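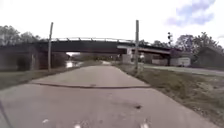
Concrete path towards the overpass bridge, Stultwood

Dotora Battery PA Speaker
Made by Stefanou
£895 including VAT
In stock at Stultwood. Collection or delivery.

Overview

The Dotora is a battery-powered PA speaker for singers, small bands, choirs and dance groups who play in places without a mains socket. It has a built-in mixer, a carry handle on each side and a pole socket underneath. It can stand on the floor, tilt back on its own foot like a stage monitor, or go on a standard speaker pole.

We have sold it since last September, and it has replaced the older Stefanou busking amp in our hire stock. The older amp was lighter but ran out of volume with more than a voice and a guitar. The Dotora has enough in hand for a four-piece with a cajon or a small kit played with brushes. It isn't meant for a full drum kit and electric bass. For that, look at the mains speakers.

Sound

The sound is fairly flat, with a slight lift in the low end that can be switched off. Leave the lift on for backing tracks and off for speech. Voices come through clearly, and you can stand a little in front of the speaker without trouble as long as the microphone isn't pointing back at it.

Outdoors you will lose bass compared with a room. Putting the speaker on the ground with a wall behind it helps a good deal. On a pole in an open field it sounds thinner but carries further, and for a crowd of people standing that is usually the better choice.

The reverb is basic. There is one type with one knob. Some people would like more, and if you are one of them you will need a separate effects unit between your microphone and the speaker.

Inputs and controls

The mixer has 3 channels. Channels one and two take a microphone or an instrument through combination sockets. The third is stereo, for a phone, laptop or keyboard, and can be used by cable or by Bluetooth. The cable and Bluetooth can't be used on it together; plugging in the cable cuts the Bluetooth off.

Each channel has a level knob and a two-band tone control. Reverb can be set separately on the first two. There is no phantom power, so condenser microphones need their own supply. Acoustic guitars with a pickup go straight in using the instrument switch beside the socket. Forgetting that switch is the usual cause of a guitar sounding dull and weak, and it is worth checking before you ring us.

The controls are on the back panel under a clear flap. The lettering is white on dark grey and large enough to read at dusk, though the knobs themselves have no lights. A strip of pale tape on the channel you use most is a good idea for evening work.

A line output lets you link a second Dotora, or feed a recorder. The master volume does not affect the line output.

Battery

The battery slides out from the base and can be charged in the speaker or on its own. Running time depends on how loud you play. At moderate volume, with a voice and a guitar, it will last an afternoon. Backing tracks with a lot of bass will shorten that noticeably.

A row of lights shows the charge left. When only the red one is lit, the speaker turns itself down before shutting off, so you will hear it coming. You can play while charging. Spare batteries are listed under accessories.

Do not leave the battery flat over the winter. Charge it fully, take it out and keep it indoors, then top it up every couple of months. The warranty doesn't cover batteries that have been stored empty.

Weather

The front grille and cabinet will put up with light drizzle. The back panel will not, even with the flap down, because water runs in round the cable plugs. Use the rain cover if there is any doubt. The cover leaves the grille open and has a slot for leads at the bottom.

Carrying it

The speaker weighs 19 kg with the battery in. One person can lift it into a car boot, but it's not something you would want to carry far from a car park. The optional trolley has air-filled tyres and copes with gravel and grass. The small fixed wheels sold for indoor speakers don't fit.

Specification

Weight: 19 kg with battery
Channels: 3
Lowest frequency: 55 Hz
Cabinet: moulded plastic, dark grey
Grille: steel, black
Pole socket: standard size, with locking screw
Line output: balanced, XLR
Bluetooth: yes, stereo channel only
Phantom power: no

In the box

Dotora speaker
Battery
Mains charger and lead
Printed manual
Spare fuse

Microphones, stands and poles are sold separately.

Accessories

Spare battery. Same as the one supplied. Comes part charged.
Rain cover. Dark grey, with a reflective strip.
Trolley. Folds flat. Supplied with two straps.
Ireo handheld microphone. A plain dynamic vocal microphone with an on/off switch. It suits the Dotora and is what we send out with hire sets.
Ireo headset microphone. For dance teachers and anyone who sings while moving. Needs its own receiver, included in the set.
Speaker pole. Steel, with a locking pin.

Customer comments

"We do K-pop cover dance in the park and needed something that would play tracks loud enough for the back row to keep time. It does. I'd like a longer Bluetooth range. If I walk off with my phone in my pocket the music starts to break up." Zofia Jasińska

"Used for a community choir with a keyboard and one solo mic. Clear, no hum. Heavy for me on my own so I bought the trolley as well." Solange Barbier

"Good speaker. Reverb is ordinary. Manual could do with a proper page on linking two together, I had to ring the shop." Corentin Collet

Hire

The Dotora can be hired by the day or by the weekend, with one Ireo handheld microphone, a lead and a pole. Weekend hires are returned on Sunday before 5 pm. Hire charges can be taken off the price if you buy a new one within the month. Ask for Sylvain Delorme in the hire department.

Delivery and returns

Orders placed before noon go out the same working day. Speakers travel in the maker's carton on a signed-for service. Spare batteries are sent separately by road and can take a little longer.

If you change your mind, tell us within fourteen days of delivery and send it back in its carton with everything that came with it. Headset microphones can't be returned once the inner bag has been opened, unless faulty.

Repairs are done in our own workshop by Dorian Moulin. Please remove the battery before sending a speaker in, and put a note in the carton saying which channel has the fault.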